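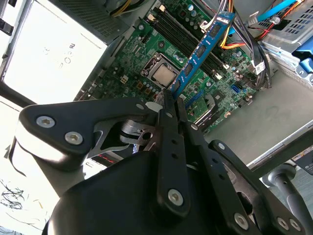 Memory module over the DIMM slots, processor cooler not mounted. Bench 2, Nivness workshop.

Print this page | E-mail this page
Reading time: 4 minutes

WARECK EQUIPMENT REUSE SERVICE
Desktop computer inspection checklist: open-case work
Site: Nivness workshop
Period: March
Units inspected: 29
Units held back: 7

Scope

The checklist applies to desktop computers received for refurbishment and inspected with the side panel removed. Laptops and monitors are covered by separate sheets. Entries are marked Satisfactory, Attention or Not applicable. Comments are required for every entry marked Attention and are optional elsewhere.

Section A. Before the case is opened

A1. Mains lead disconnected at the computer and at the wall.
Satisfactory.

A2. Power button held in after disconnection.
Satisfactory. The step was missed on one unit and carried out when the sheet was read back.

A3. Bench mat and wrist strap connected to the earth point.
Attention. The strap at the second bench failed its continuity test and was replaced from stock. The test log for that bench had not been filled in during the previous month. Staff are reminded that the log is to be completed at the start of each shift, including shifts on which the bench is used only for storage.

A4. Asset label legible and entered in Jistorier.
Satisfactory.

Section B. Power supply

B1. Certification markings present and readable.
Satisfactory. Where the label is partly hidden by the case, the inspector should record what can be read and leave the remainder blank. Ratings are not to be copied from another unit of the same model.

B2. Vent grille clear of dust.
Attention. Dust was found on several units. The grille is to be cleaned with the fan blade held still. The power supply itself must not be opened under any circumstances.

B3. Cables free of cuts, scorching and crushed insulation.
Satisfactory, with one exception: a unit from the Dagdag collection had a split sleeve on a drive power lead. The unit has been held back.

B4. Cables kept clear of the memory slots while modules are handled.
Attention. Loops of power cable lying over the board are easily caught when a module is lifted. They are to be drawn aside and secured with a reusable tie before work on the slots begins.

Section C. Processor

C1. Cooler removed and stored with the unit's own screws.
Satisfactory.

C2. Retention frame closed and seated.
Satisfactory.

C3. Old thermal compound removed from the heat spreader.
Satisfactory. Fresh compound is applied only when the cooler is ready to be fitted.

C4. Unit tagged "No cooler" while the processor is uncovered.
Attention. Two units were found without the tag. No computer is to be connected to the mains, even briefly, until the cooler and its fan lead have been refitted.

Section D. Memory

D1. Modules held by the edges, with no pressure on the chips.
Satisfactory.

D2. Slot latches opened fully before insertion.
Satisfactory. Latches which are stiff or cracked should be reported under D5.

D3. Notch in the module matched to the key in the slot.
Satisfactory. A module that does not enter readily must be withdrawn and checked against the board manual.

D4. Contacts clean.
Attention. Light marks were removed with a lint-free wipe. Pencil erasers were found in the drawer at the second bench and have been taken out of use.

D5. Slots free of damage and debris.
Attention. Four units have been held back on this item and await a decision on replacement boards.

Section E. Motherboard, drives and cards

E1. Capacitors show no swelling or leakage.
Attention. Two units held back.

E2. SATA ports secure and data cables undamaged.
Satisfactory.

E3. Expansion cards level in their slots and brackets fastened.
Satisfactory. Bracket screws are to be kept in the numbered tray.

Actions

Strap test log, second bench: to be brought up to date and reviewed at the next inspection.
"No cooler" tags: further supply ordered.
Units held back: to remain on the lower shelf, with cases closed and sheets attached.

Comments on this sheet should be sent to the Nivness workshop office.

Related items
Laptop inspection checklist
Earth bonding and wrist strap test log
Using Jistorier: entering a held unit
Dagdag collection: notes on receipt of equipment
Disposal of damaged power supplies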